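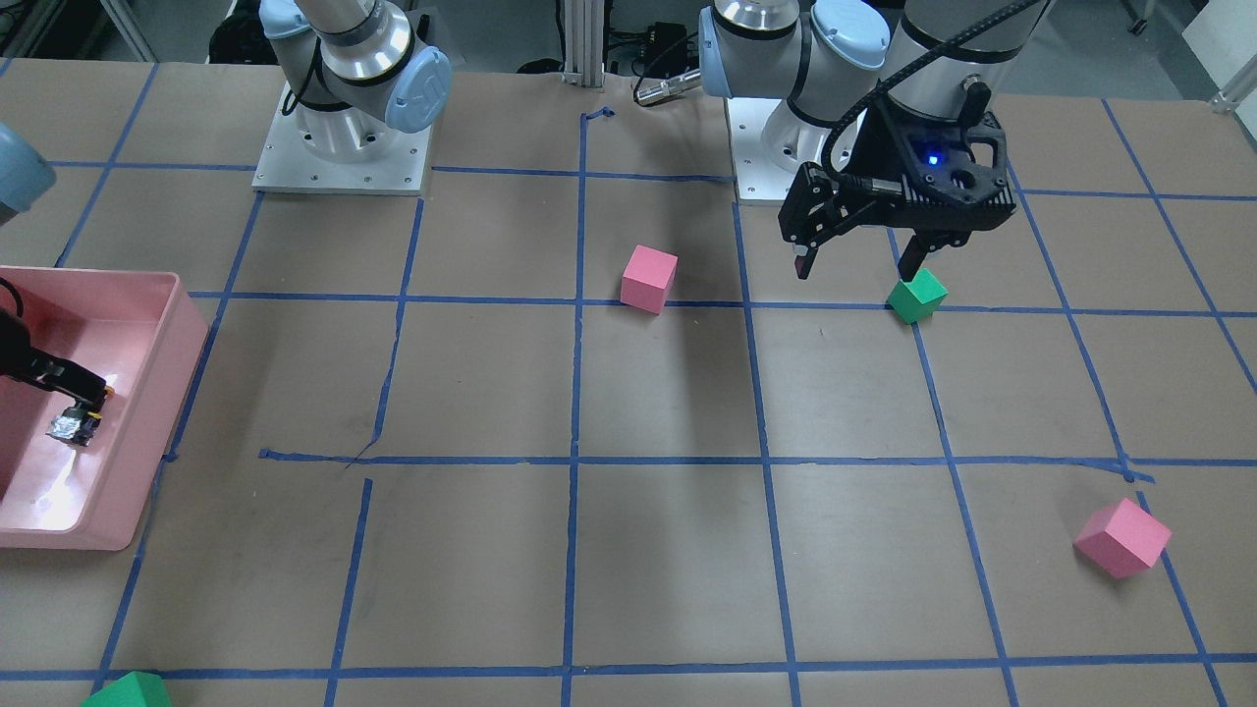 Seit dem Frühling wohne ich gegenüber von einer Baustelle, und am Sonntag war ich zum ersten Mal im Infopavillon von Nisteo. So heißt die Firma, die auf dem alten Fitard-Gelände zwei Wohnhäuser baut. Geplant sind 200 Wohnungen, davon 90 mit gefördertem Mietpreis. Diese Zahl hat mich positiv überrascht, denn auf den ersten Plakaten stand darüber kein Wort.

Die Architektin heißt Getsemaní Arellano. Sie hat sehr geduldig erklärt, warum das höhere Haus im 7. Stock zurückspringt: Der Hof bekommt dadurch am Nachmittag noch Licht. Ich habe das Modell von allen Seiten angeschaut und finde die Lösung gut. Weniger gut finde ich die Fassade. Sie ist mir zu dunkel, aber das ist vielleicht Geschmackssache - mein Nachbar liebt sie.

Lange haben wir auch über den Durchgang zur Straßenbahn gesprochen. Im Moment muss ich jeden Morgen um den ganzen Bauzaun gehen, und bei Regen ist der Weg voller Schlamm.
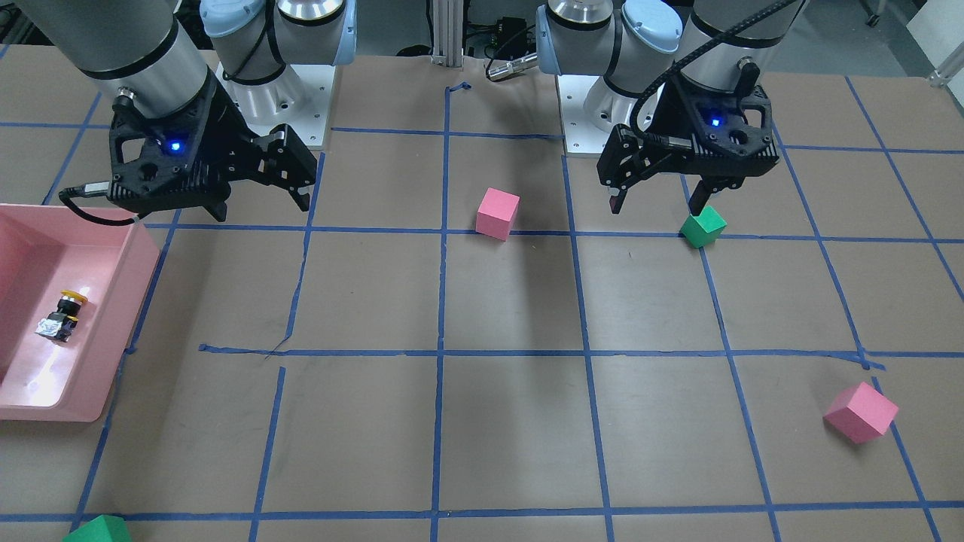 Wann wird der Durchgang wieder geöffnet?

Laut Frau Arellano im März, sobald das Gerüst auf der Westseite abgebaut ist.

Bis dahin bleibt mir der Umweg. Im Erdgeschoss soll später eine Bäckerei einziehen, und über den Platz für die Fahrräder wird noch verhandelt. Ich habe meine Adresse in die Liste für den nächsten Rundgang eingetragen und werde dann nach den Bäumen an der Südseite fragen, das habe ich dieses Mal leider vergessen.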